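Snack Night Cleanup, or Why I Love My Plastic Tablecloth
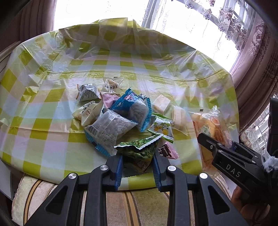 by Sarmīte Grīnberga | September 11, 2020 | Table & Kitchen | 9 comments

My checked plastic tablecloth has been on the round-cornered table since April and I'm a total convert! Individually wrapped snacks go straight onto it in a pile, no bowl, and everybody digs through for the one they like. The lemon ones go first in this house.

A few things I've picked up:

Pull the cloth flat before you wipe it. Crumbs love a crease, and if one side is all bunched up you'll just push them into the folds — ask me how I know.

Stubborn fold lines from the package? Hair dryer on low, held well back, and smooth with your palm as you go. Never an iron. (I melted a corner of my last one.)

Sort the leftovers by what's inside. Anything chocolatey goes in the cool cupboard, chewy stuff in a jar with a tight lid. I check the dates while I'm at it and put the oldest on top.

Empty wrappers: gather the cloth by its edges, carry the whole thing to the trash and shake. It takes me under a minute.

For sticky spots I use warm water and one drop of dish soap, then a dry towel. Skip the scrubby side of the sponge, it dulls the shine.

Next week I'm tackling the spice drawer, so send me your jar ideas!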